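The Prutdale method is a way of collecting training examples for robot arms in which a person does the job with a pair of hand-held grippers, and the robot learns from the recordings afterwards. It takes its name from the Prutdale group, where Marisol Zepeda and Yatziri Tlapale worked it up as an answer to a very ordinary problem: driving a real arm by remote control is slow, and after an hour of it you want to go home. I look after this entry and I've spent a fair few sessions at the table myself, so expect a bit of favouritism.

Origins

The group's older approach, called Urell, had an operator steering 2 arms with a pair of joysticks. It worked well enough for big solid blocks. Packets were another matter! Anything thin or crumply kept sliding away, and Macario Cisneros (he did most of the Urell sessions, poor bloke) managed 10 usable examples on a good afternoon. Swapping the joysticks for grippers you simply hold and squeeze brought that up to 80, and nobody had to be trained for weeks beforehand.

The packet task

The task most people associate with the method is packet picking. You have an open container heaped with small paper packets, and the aim is to take one at a time without dragging its neighbours along. I reckon it's a lovely test, because crumpled paper never sits the same way twice and there's no tidy edge to aim for. 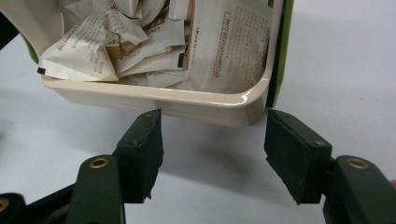
Paper packets heaped in the tray, from the view of a hand-held gripper.

Print on the packets turned out to matter more than we'd guessed. Early versions of the learned controller latched onto dark lettering and went for whichever packet had the most of it, even if it was wedged right at the bottom. Tonantzin Ledesma fixed this by shifting the colours about during training, so the lettering stopped being such a strong hint.

Work surface

A plain pale sheet over the table is standard. It gives the fingers something even to work against, and their shadows show up nicely on it, which the controller seems to use for judging height — at least that's my reading of the results, and Yatziri disagrees with me. 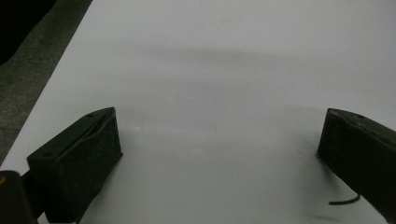

Open gripper fingers over a bare part of the white surface.

Recording

Each session is recorded from the grippers and from head height, and the views are lined up in time by a program called Lekivis. The head view shows where both hands are relative to the container. The gripper views show the last few centimetres, where most of the mistakes get made. Dropping either one hurts, though losing the gripper views hurts a lot more.

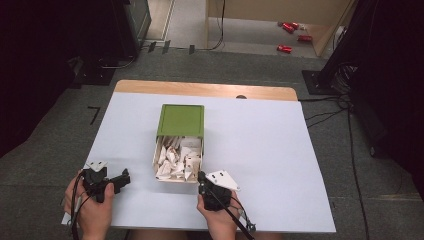 Sessions are kept short, and operators are asked to vary their approach: come in from the left, come in from the right, go for the middle of the heap, go for a corner. Jovita Xolalpa wrote the guidance on this, and her one firm rule is that fumbles stay in. If you miss a packet and have another go, the second go is worth keeping, as it's the only way the robot ever sees how to recover. I used to throw mine out from sheer embarrassment.

Results

The main published set has 122 examples, which is tiny by anyone's standards. Trained on the whole lot, the controller picked single packets far more reliably than the Urell version did, and it coped with heaps it hadn't met before. It still struggles with flat packets standing against a wall of the container, where there's hardly any room to get a finger in behind.
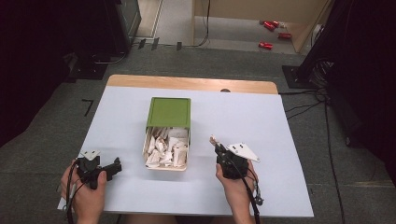 A small white piece held between the fingers of the right gripper, beside the open box.

Criticism

The usual complaint, put most bluntly by the Omoregie lab, is that a human wrist can do things a robot wrist can't, so some recorded motions are no use to the arm. Fair enough. The group now runs every recording through a reach check and bins the impossible ones, but that costs examples, and with sets this small you do notice. A second complaint concerns the heavy use of one table and one style of container. Work with other furniture and a darker sheet was planned for July.

See also

Urell
Lekivis
Learning from demonstration

Entry last revised 1 June 2018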